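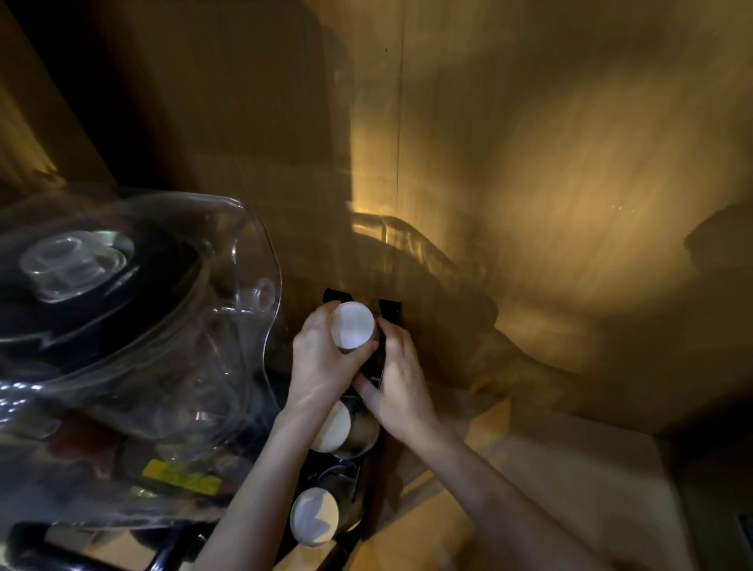

Returning Dried Herbs and Seeds to the Gravalport Seed and Herb Exchange

Members who borrow from the exchange are asked to return a portion of what they have grown. The steps below apply to culinary herbs, coriander and dill seed, and dried peppers. Fresh cuttings are handled separately at the Bhatt Street greenhouse.

Before you begin

You will need your member number, a clean jar with a tight lid, a kitchen scale and one return slip. Slips are kept at the front desk and may also be requested by mail. Jars should be no taller than 2 inches if they are to be stored on the narrow shelves.

Step 1. Harvest at the right time

Cut leafy herbs in the morning, after the dew has gone and before the plant flowers. Seed heads should be left until they turn brown. Shake each stem gently over a paper bag; if seeds fall freely, the head is ready.

Step 2. Dry the material fully

Tie stems in small bundles and hang them in a dark, airy room. Basil and mint hold more water than thyme and will take longer. A leaf that bends is not ready – it should crumble between the fingers. Ovens should not be used for any seed intended for planting.

Step 3. Clean and weigh

Strip the leaves and discard the stems. Pass seeds through a coarse sieve to remove chaff. Record the net weight in grams on the slip. The minimum return for a full share is 68 grams of dried leaf. Smaller amounts are accepted and credited as part shares.

Step 4. Label the jar

Write the plant name, the variety if known, the month of harvest and your member number. Use pencil or waterproof ink. Mark seed that may have crossed with a neighboring variety as "open" – coriander growers in the Edine plots should do this in every case.

Step 5. Deliver the return

Returns are received at the front desk until 4 p.m. Keep the lower half of the slip until the credit appears on your account. Members returning more than one variety should complete a slip for each.

Questions about credits may be addressed to Niamh Mac Suibhne, Returns Office, Room 259. Returns for the current season close at the end of November.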